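Speaker notes – "Can a machine tidy up yet?"
Ratcombe, 13th April. Allow 25 minutes, questions after.

Start with the chest of drawers at home. Ask who has one drawer that sticks. Most hands go up. Leave the next two slides on screen while people settle.

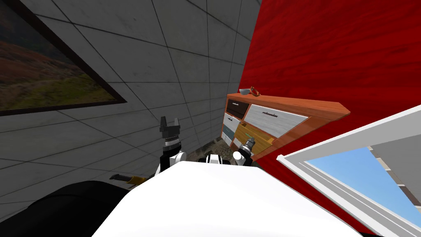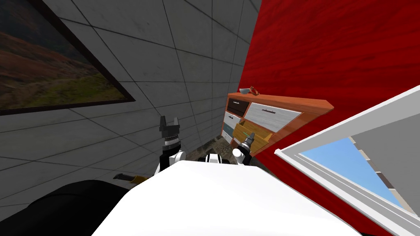 My subject tonight is the drawer, and why I still use it as the test when someone tells me household machines are nearly ready. Pulling one out sounds like a single job. You have to find the handle, get hold of it, pull in a straight line and stop before the thing drops on your foot. Then there is the furniture itself. The fronts on the slides differ in size and finish, and the handles differ too, so a grip worked out for one may be no use on the next. Point at the yellowish drawer in the second slide, the one standing open, with the gripper in front of it. Say that an open drawer is also an obstacle, and the arm now has to work round it.

Next, simulation. Both slides are computer-rendered. You can run the same job overnight and nothing gets broken. Give the Kimex figure: 2,550 attempts at one drawer, all on a computer. Then the other one: 44 attempts on a real chest in November, before they stopped to repair the runners. Pause here. People usually want to ask about the runners – tell them it was the wood swelling, and the model had no damp in it.

Shop floor. Shorter section, skip if running late. Greklow has two arms on a packing bench and they do well, mainly as the boxes are all the same and arrive in the same place. Goicoechea tried the same arms on mixed returns and went back to people for most of it. Don't be rude about either firm, someone from Greklow may be in the room.

So, can it do chores yet? My answer is some of them, slowly, in a room it has been set up for. I would let one open a drawer. I would not let one put my washing away while I was out. Expect disagreement on this and let it run for a bit.

Water, then questions. Repeat each one, the back rows can't hear.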